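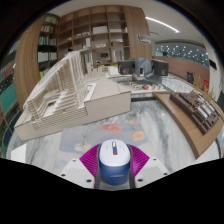 Foto: Anatole Hoarau / Enditz

plostness-retenciones
Tabla de retenciones en origen sobre dividendos e intereses, para quien prepara declaraciones con rentas de fuera.

Versión: 5 de febrero de 2022
Mantienen: Sandra Haslam, Régis Texier

Contenido
retenciones.csv, 42 países, una fila por país y tipo de renta
convenios.csv, 40 filas. Faltan 2, sin texto consolidado todavía
notas.txt, leer antes de preguntar

Columnas
pais, tipo_renta, tipo_interno, tipo_convenio, articulo, revisado_por
Separador punto y coma. Decimales con coma (sí, ya lo sabemos). UTF-8 sin BOM.

Ojo
Celda vacía en tipo_convenio = no hay convenio o no revisado. No es cero!! El cero va escrito 0.
Participaciones cualificadas: solo el tipo general, el reducido esta en notas.txt.
Nada de impuesto sobre el patrimonio ni sucesiones.
26 filas vienen de la hoja antigua de Brunet, marcadas BR en revisado_por. Bernadette Royer las va repasando, de momento no fiarse del artículo citado.

Pendiente
Cánones, para agosto si hay tiempo.
Unificar codigos de país, ahora hay mezcla de dos y tres letras.

Errores: abrir incidencia con país y artículo del convenio. Sin artículo no se mira.

Uso libre citando la fuente. No es asesoramiento fiscal.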